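Home | Tickets | Knowledge base | My account

3 min read

Ticket 697: red desk lamp, flickers then cuts out
Opened by: Nosipho Xaba
Handled by: Dineo Fourie
Status: open, waiting on part

Reported fault

Lamp on my desk at the Joubert reading room. Comes on fine, flickers after a bit, then goes off. Switch on the base feels gritty, sometimes needs two or three presses. Had it 8 months from the Guline shop, no box, can't find the receipt. Tried another wall socket, same thing. Please don't just send me a new bulb, I've already had one off you.

Reply, Dineo

Thanks. Few quick ones before we order anything.
- is it on an extension or straight in the wall?
- does it cut out if you touch the stem, or by itself?
- when was the base last cleaned? these domed ones collect all sorts

Reply, Nosipho

Straight in the wall. By itself mostly, but once when I turned the shade. Cleaned... never? It sits under the shelf where the plaster is coming off so there's bits on it all the time.

Log

Step 1. Unplugged, left 14 minutes to cool. Checked plug and fuse, fuse OK, screws in plug tight. Flex looks sound all the way along, no nicks.

Step 2. Bulb. Compact fluorescent, looped tubes. Out, looked at contacts, back in. Bit of black on one contact, wiped off. Not conviced that's the whole story but did it anyway.

Step 3. Base. White specks all over the top of the dome, worst on the left by the stem. One hand flat on the base so it doesn't slide, soft dry cloth in the other, round the bottom of the stem and down the back. No spray, no damp cloth anywhere near the switch. Switch is the small square one on the front so do that last, brush only. 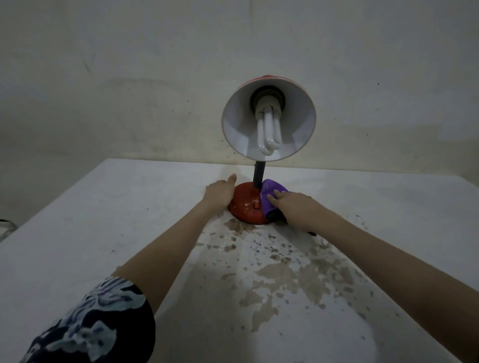 Step 4. Plugged back in, switched on. Switch much better, one press each time. Lamp ran 21 minutes then flickered, twice, and went off. Came back when I pressed the switch again. So grit was one problem and there's another one.

Step 5. Swapped in a known good bulb from the Curum box. Same result, a bit quicker. Bulb ruled out, sorry Nosipho, you did say.

Step 6. Moved the shade slowly up and down with it lit. Flickers at one point near the bottom of the travel. Lampholder or the wire just below it, my money's on the lampholder.

Outcome so far

Lampholder ordered from Bultadus, black, standard size. They say March. Lamp labelled DO NOT USE and on the bottom shelf in the workshop, please dont borrow it, whoever had the last one.

Reply, Nosipho

OK. Can I have a loan one meanwhile? Anything with a bendy neck. And could someone look at that plaster.

Reply, Dineo

Loan lamp at the front desk under your name. Plaster is a buildings job, have raised it seperately. Leaving this open till the part's in.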